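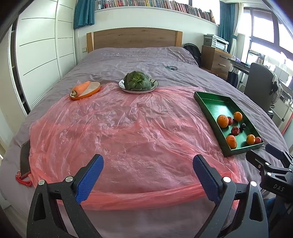
Janelle Dagdag
Regional Sales Manager, Western Territory

Wednesday, July 18, 2012

Up at five to get the Coller numbers out before the phones started. The July order book stands at 3,568 units with the back half of the month to go. Freight has not been taken off yet, so I sent it to head office marked as a draft.

The territory split is now official. Fadi Zein takes the north and keeps the mining accounts. Fadi Saliba takes the coast, plus the two wholesalers I have been looking after myself since May. I had asked for one more month on the wholesalers and was told no. Fair enough. I wrote up the handover notes for both of them this morning and finished at twenty to eleven. Having two Fadis on the one team is going to make a mess of the email, and the first message went to the wrong one before lunch. It was only the car allowance form.

Issa Sabbagh rang from Trultport at noon. Their buyer has gone on leave and the replacement wants the whole price list again, in a different layout, with the old codes down the left side. I told Issa he could have it by Friday. He also asked whether the promotion meant he would get a say in the trade show budget. I said it did, up to the limit, and that he should put his requests in writing. He wants a bigger stand. They all want a bigger stand.

Lunch was a salad roll in the car. Parked behind the Prondance office and read through the new commission plan again. I still don't like clause 4. It pays on invoiced sales and takes the money back if the customer cancels within 75 days, and it doesn't say what happens when a customer cuts an order down without cancelling it. Zein will find that in his first week. I rang payroll about it and left a message. No call back by six.

The Prondance meeting ran from half past one to a bit after three. Ghassan Chamoun did most of the talking for our side and did it well. He had their delivery complaints sorted by depot and owned up to the late ones straight off. They have agreed to stay on the current terms until the end of the year and then look at it. I had hoped for a signature. On the way down in the lift Ghassan asked me if he had been passed over for the coast. I told him yes, he was considered, and that Saliba had the longer record with wholesalers. He was quiet and then asked about leave in September. I need to sit down with him properly next week and not in a lift.

Back at my desk by four. There were 110 unread emails, mostly congratulations to the two Fadis with everyone copied in. Answered the Mitsotakis-Vlachou one first as they are still waiting on samples in the darker colour. The warehouse says they left on Monday. Asked for the consignment number and got it at ten past five.

To do tomorrow: price list for Issa, business cards for both territories, chase payroll, book the hire car for the coast run with Saliba. Also cancel my own hotel for that week, as he will be doing those calls without me from the Wednesday on.

Home at seven. Leftover curry. Rang Mum.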